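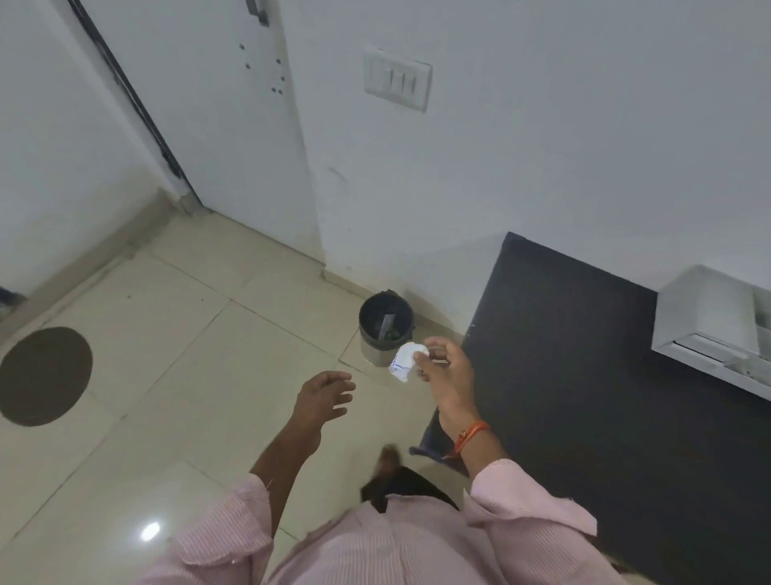 I came to soup late in life. My mother boiled everything separately and put it on a plate, so the first time I had a proper beet and bean soup I was 26 and sitting in Vsevolod Sirko's kitchen in Gurthorpe, wondering what else I'd missed!

Vsevolod cooks on Thursday nights for whoever turns up (once that was 14 of us, two on the stairs). He starts with dried beans, soaked since breakfast, and he won't hear a word about cans. I use cans. I've told him so, and he still lets me in.

The rest is pretty loose. Grate three beets and a carrot, soften them in butter with an onion, then add the beans, a splash of vinegar and enough stock to cover. Forty minutes on low and your kitchen smells like somebody's grandmother lives there. Dill goes in at the very end, way more than you think.

My friend Mingxuan Dong makes hers with ginger and a spoonful of chili crisp, and I was all set to be snooty about it until I had two bowls. Now I do it her way from December until the weather turns, mostly when I've got a cold coming on.

Leftovers are better the next day, cold or hot, and it freezes fine in old yogurt tubs. Just leave the sour cream out until you're ready to eat. I stirred it in first once, and the whole batch came out of the freezer grainy. I ate it anyway, with a lot of rye bread.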